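Capítulo 4
Reunir ejemplos: de dónde aprende un brazo

Objetivos del capítulo
Al terminar estas páginas podrás planificar una sesión de recogida de demostraciones, distinguir un episodio útil de uno que conviene descartar y redactar una ficha de tarea que otra persona pueda seguir sin preguntarte nada.

4.1 Antes del modelo, la mesa

En los tres capítulos anteriores hemos hablado de redes, de funciones de pérdida y de cómo se representa una acción en forma de números. Todo eso es fascinante, y volveremos a ello enseguida. Pero ahora toca la parte de la disciplina que más nos gusta enseñar, la que se hace de pie, con las mangas subidas y una mesa llena de cosas pequeñas: conseguir los ejemplos.

Un sistema que aprende por imitación necesita ver la tarea resuelta muchas veces. Una persona guía los brazos y el sistema registra lo que ven las cámaras junto con la posición de cada articulación, instante a instante. Cada una de esas grabaciones, desde la postura inicial hasta que la tarea se da por acabada, se llama episodio. El conjunto de episodios forma el corpus de demostraciones, y de él dependerá casi todo lo que el modelo sepa hacer después.

¡Y qué distinto es un corpus de otro! Dos equipos pueden grabar la misma tarea con el mismo hardware, durante las mismas horas, y obtener materiales que no se parecen en nada. Uno habrá dejado los objetos siempre en el mismo sitio; el otro los habrá movido entre episodio y episodio. Uno tendrá operadores que dudan, retroceden y corrigen; el otro, operadores tan rápidos que apenas hay fotogramas del momento en que los dedos se cierran. Aprender a leer esas diferencias es buena parte del oficio.

4.2 El caso que nos acompañará: Zirkia

A lo largo del capítulo trabajaremos con Zirkia, un corpus didáctico de manipulación con dos brazos preparado en el laboratorio Rultinau. Consta de 400 episodios repartidos en 8 tareas, a razón de 50 por tarea. Es un tamaño modesto, perfecto para un curso: cabe en un portátil, se puede revisar entero y deja ver con claridad los aciertos y los tropiezos de quien lo grabó.

Las tareas de Zirkia giran en torno a objetos que cualquiera lleva en el bolsillo o en la mochila. La elección es deliberada. Los objetos menudos obligan a los brazos a trabajar cerca uno del otro, castigan cualquier error de calibración y, además, se presentan en familias: varios ejemplares casi iguales que cambian de color o de acabado. Para un modelo de visión, decidir cuál de ellos es el que se le pide ya es un problema estupendo.
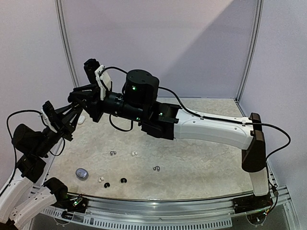

Figura 4.1. Puesto de trabajo con dos brazos. Las pinzas coinciden sobre la parte posterior izquierda de la mesa; delante, estuches y piezas pequeñas semejantes a auriculares.

Fíjate en lo cerca que están las puntas de las pinzas. En un puesto de dos brazos, las zonas de alcance se solapan, y justo en ese solape ocurre lo más interesante: pasar un objeto de una pinza a la otra, sujetar con una mientras la otra actúa, apartar algo que estorba. También es donde hay más riesgo de choque. Por eso, en la ficha de cada tarea se indica qué brazo tiene prioridad en la zona común y a qué postura se retira el otro.

El segundo detalle está en la mesa. Los objetos se reparten por el centro y la parte delantera, y la mitad derecha queda casi despejada. Si todos los episodios empezaran con una disposición así, el modelo podría aprender una regla pobre, del estilo «lo que busco nunca está a la derecha», y fallar en cuanto alguien dejara allí un estuche. A esto lo llamamos sesgo de colocación, y lo estudiaremos a fondo en el apartado 4.5.

4.3 Vocabulario de trabajo

Episodio. Grabación completa de un intento, con su inicio, su final y su etiqueta de resultado.

Estado inicial. Disposición de objetos y brazos en el primer fotograma. Se anota siempre, aunque parezca evidente.

Operador. Persona que guía los brazos. En Zirkia cada operador tiene un código, lo que permite estudiar más adelante si el modelo imita mejor a unos que a otros (¡spoiler: la pregunta da para mucho!).

Recuperación. Tramo en el que el operador corrige un agarre fallido y sigue adelante. Las recuperaciones valen oro y muchos principiantes las borran.

Distractor. Objeto presente en la mesa que la tarea no pide tocar.

4.4 La ficha de tarea

Nadie debería sentarse a grabar sin una ficha. La de Zirkia ocupa media página y se escribe en un lenguaje llano. El modelo que sigue corresponde a una de las tareas con estuches:

Tarea: guardar un par en su estuche.
Instrucción al sistema: «Guarda los auriculares blancos en el estuche blanco».
Estado inicial: estuche cerrado, par fuera del estuche, al menos un par de otro color como distractor.
Brazo prioritario en la zona común: derecho.
Final válido: las dos piezas dentro, tapa cerrada, ambos brazos retirados.
Motivos de descarte: una pieza cae de la mesa; el operador toca un objeto con la mano durante la grabación; falta la señal de una cámara.
Variación obligatoria: cambiar la posición del estuche y del par antes de cada episodio.

Observa que el final válido se describe con condiciones que cualquiera puede comprobar en el vídeo. Una versión anterior de la ficha decía «par bien guardado», y las revisiones se eternizaban. ¿Bien guardado con la tapa entreabierta? ¿Y si un brazo seguía apoyado encima? Escribir la condición con precisión cuesta unos minutos y ahorra tardes enteras de discusión.

La instrucción al sistema merece un cuidado parecido. Si hay dos pares blancos en la mesa, «los auriculares blancos» es ambiguo, y el episodio enseña al modelo que cualquiera de los dos sirve. Puede que sea justo lo que queremos. Si no lo es, hay que cambiar la frase o cambiar la mesa.

Actividad 4.1
Vuelve a la figura 4.1 y elige una tarea que pueda hacerse con los objetos que aparecen en ella. Redacta su ficha completa siguiendo el modelo anterior. Intercámbiala con un compañero y pídele que dibuje dos estados iniciales distintos que la cumplan. Si alguno de sus dibujos te sorprende, revisa la redacción.

Actividad 4.2
Para la misma tarea, propón dos distractores que añadirías y uno que evitarías. Explica qué podría aprender el modelo en cada caso.

Material complementario
Las fichas de las 8 tareas y una hoja de revisión en blanco se encuentran en el cuaderno de prácticas Hundska, sección 4. Imprime la hoja antes de pasar al apartado siguiente, porque la usaremos para revisar los primeros episodios de Zirkia y marcar en cada uno el instante del primer contacto.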